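Residents' Association > Minutes and Notices

Minutes of the March meeting, Clermont building

Posted Tuesday by the secretary

The meeting opened at 7 p.m. in the ground floor room. Apartments on all four staircases were represented, and the number present was enough to take decisions. The minutes of the previous meeting were read and accepted with one correction: the broken lamp is on staircase C, not on staircase B.

1. Heating and hot water

The chair reported on the visit of Pritix, the company that services our boiler. The technician replaced one valve and cleaned the filter. The bill was 166 dollars, and it is already paid from the repair account. Two residents from the top floor said that their radiators are still cold in the morning until 8 or even later. It was asked if the timer could start earlier. The chair answered that the timer starts at 5:30 and that the problem is more likely air in the pipes.

Decided: Pritix will be asked to come again and check the top floor. Residents there should leave a note in the box by the mailboxes with the hours when somebody is home.

2. Bicycle room

The discussion on this point was long. There are many bicycles in the room which no one has moved since last summer, and new families have no place for theirs. One proposal was to put a paper tag on every bicycle and to remove the ones where the tag is still there after 60 days. Some members found this time too short for people who travel for work. Another proposal was to make a paid place, but it got little support.

Decided: tags will be put on the bicycles next week. The period stays at 60 days, and a resident who is away can write to the secretary and keep the place. What happens with bicycles that have no owner will be discussed in the next meeting.

3. Accounts

The balance at the end of last month was 2372 dollars. This is less than a year ago, mainly from the repair of the front door and the new lock. Three apartments are late with the quarterly payment. They have received one letter, and a second one will follow. 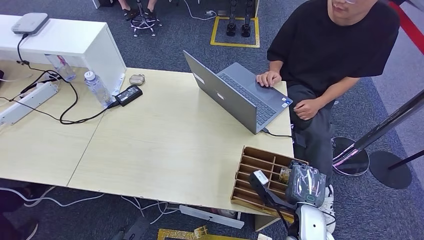

A resident asked if the accounts could be sent by e-mail before the meeting, and not only read aloud, as the figures are difficult to follow when one hears them for the first time. This was considered a good idea. The table of income and costs will be sent at least five days before each meeting. Paper copies can still be asked for – please tell the secretary.

4. Cleaning of the stairs

The contract with Wosia ends in June. The new offer is 158 dollars a month, with the windows on the landings included twice a year. Opinions were divided. Several people are satisfied with the work, but on staircase D the corners and the handrail are often forgotten. It was also said that the cleaning on Friday evening is not practical, when many people come home with shopping.

Decided: the offer is accepted for one year, on condition that the day is changed and staircase D is checked every month by a resident. One member voted against and asked that this be written in the minutes.

5. Summer dinner in the yard

The dinner will be in the second half of June, the exact day is still open. The restaurant Ông on the corner can lend us two long tables and can prepare the rice and the spring rolls at a lower price. Salads, bread and drinks will be brought by the residents, as last year. The neighbors at the back should be informed in good time, and music will stop at 10 p.m.

6. Other matters

– The recycling bins are too full on weekends. Please fold the cartons.
– The code of the side entrance will be changed after this meeting. The new code will be given on paper only.
– A blue umbrella was found in the elevator and is with the secretary.

The meeting closed at 8:50 p.m. The next meeting will be in May, in the same room.

Related items
Minutes of the January meeting
House rules, revised version
How to report a problem with the heating
Tags in the bicycle room: notice to all residents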